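Robot teaching by demonstration

Robot teaching by demonstration is a group of methods in which a person shows a robot how to do a task, and the robot later repeats the task or learns a general rule from it. The person does not write the movements as program code. The demonstration can be given by hand, when the person holds the arm and moves it, or by remote control, when the person moves some input device and the arm follows. The methods are used in factories, in research laboratories and in technical schools.

Terms

Several names are in use for the same field. "Programming by demonstration" is the older one and is still common in industry. "Learning from demonstration" and "imitation learning" are preferred when the recorded movements are used to train a model. One complete recording of the task, from start to finish, is called an episode or a demonstration. The list of joint positions in an episode is called a trajectory.

Teaching by hand

In hand guiding, also named kinesthetic teaching, the motors of the arm are set to a mode in which they carry only the weight of the arm. The operator can then push the arm with small force. A typical arm for this work has six or seven joints. The controller saves the position of each joint many times per second, or only at points which the operator confirms with a button.

The method is easy to understand, and a new operator can usually give a first demonstration on the same day. It has also weak sides. The hands and body of the operator can come in the view of the cameras, so the recorded pictures are different from the ones the robot will get when it works alone. Moving two arms at one time is difficult for one person.

Teaching by remote control

In remote control, or teleoperation, the operator stays away from the working arm. The input device can be a joystick, a hand controller, a glove, or a smaller copy of the arm. The last type is known as a leader-follower system: the operator moves the leader arm, and the follower arm takes the same joint angles. Two leaders can be used for two followers - one for each hand of the operator.

A delay between the hand and the robot makes the work slower and less exact. Most of the simpler systems give no feeling of touch, and the operator must judge contact with the eyes only.

Demonstrations in simulation

The follower can also be a simulated robot. There is no risk of damage, and the start position of the objects can be changed for every episode. The room around the robot is often modeled too, with furniture and things on the walls, so that a trained model does not expect an empty background. Views are commonly taken both from the room and from close to the gripper.

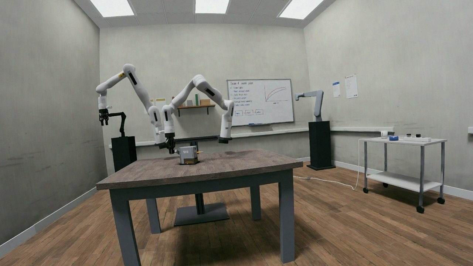
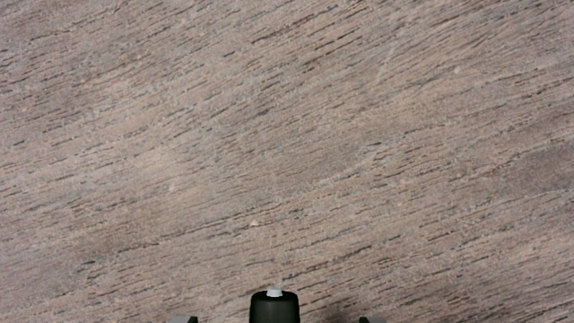
A simulated workplace with two arms and a table, and a close view of a wooden tabletop with part of a gripper at the bottom.

Models trained only on simulated episodes can fail on a real robot, because friction, light and soft materials are hard to copy. For this reason simulated and real episodes are sometimes mixed. The Plediner set, in the version of 7 Oct 2020, has 2,772 episodes of both kinds, given by three operators at the Hawthorne laboratory. A later version, published in December, uses the Nemar file format.

Quality of demonstrations

Operators do the same task in different ways, and long pauses or corrections are recorded together with the useful movement. Some groups delete such episodes. Others keep the corrections - they show the robot how to come back from a mistake. The Ovivside guide for operators asks for a steady speed and for the same rest position at the start of each episode.

See also

Teach pendant
Teleoperation
Imitation learning
Collaborative robot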